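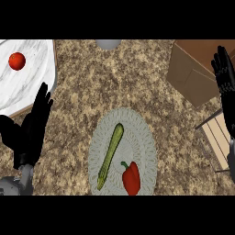 Figure 2. Simulated kitchen counter used in the produce-sorting task, with both hands raised. The cucumber and the red pepper are on the oval plate; the tomato is on the marble surface.

Print this page | E-mail this article
Published 5 February 2021 | Trosen Robotics Group
Shares: 13 | Comments: 2

4.3 Unplanned release during two-handed transfer

The most serious fault found in the simulated trials was an unplanned release, in which a hand opened while it was still carrying an item. Of the 160 trials run with the Josari controller on the kitchen counter layout (Figure 2), 17 ended this way. A further 13 trials were stopped by the joint limit check before any item had been lifted. These are reported in Section 4.4 and are left out of the discussion below.

Each trial used the same set of produce, but the starting places were varied. The instruction given to the controller named one item and one destination. A trial was scored as a failure if the item touched the counter at any point between the first lift and the final placement, even where the hand later recovered it. This rule is stricter than the one used in our earlier work on the Camance layout, and the two sets of results should not be compared directly.

The logs show a common pattern. In every case of unplanned release, the carrying arm was moving toward the centre of the counter when the other arm began to return to its raised position. The controller treats the raised position as a rest state and sends an open command to the hand as it arrives. Under the Josari message format, that command carried a label for the posture but no label for the arm. When the two arms were out of step by more than one control cycle, the open command could be read by the wrong hand.

The fault did not appear when one arm was held still for the full trial. It was also absent when the rest state was changed so that the fingers kept their last position — a change that removes the symptom but leaves the unlabelled message in place. We therefore do not regard it as a repair.

Item shape had some effect on what followed a release. Dropped cucumbers usually stayed close to where they landed. Tomatoes rolled, and in several trials the item left the counter before the arm could be halted. Peppers behaved less evenly, and we draw no conclusion from them.

Although no physical equipment was involved, the fault was recorded as a safety matter under the Pillai review procedure. The same message format had been planned for use on hardware in June, where an open command sent to the wrong arm could release a heavy or sharp object near a person. Hardware use was put on hold until the format had been revised.

The revised message names the arm, the hand and the cycle in which the command was issued. A hand that receives a command addressed to the other arm now ignores it and records a warning. A hand that is bearing load will not open on a rest command at all, and must first receive a separate release command. Results with the revised format are given in Section 5, together with the added delay measured at each hand.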